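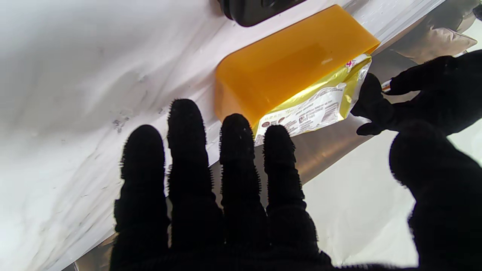

Gloves, fibres and wrist cameras: looking after the two-handed cell

14 comments · 13 shares

The packet-handling cell at Ballus has had its May service. Amedeo Donati did the work over two mornings, starting at 7.30, and has left a short note for anyone running it while he is at Morelli.

Both hands wear black fabric gloves, and the gloves shed. Fibres end up on the worktop and, sooner or later, on the wrist cameras. Donati now changes the gloves after 975 picks and wipes the lenses at the same time. The old rule was over 1,000, and by then grip on foil packets had started to drift.

After every change the fingers need recalibrating. Open the hand fully, let it settle, then run the Stileck routine from the start. It takes 13 minutes for each hand. Skipping it saves nothing, as the first dozen grips will be off.

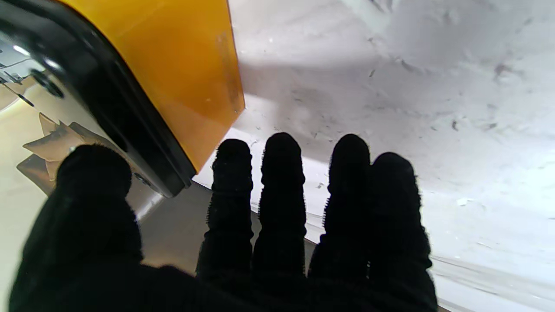
Can the gloves be washed and used again?

They can go through a cool hand wash twice, then they should be thrown away. Dry them flat, never on the hand, and check the fingertips for thin spots before refitting.

Wipe down the worktop at the end of each shift with a lint-free cloth. Nives Tedesco has ordered 110 pairs of gloves from Pradus, and they will be kept in the cupboard by the cell door. Please sign for what you take.

Share this item · 2 likes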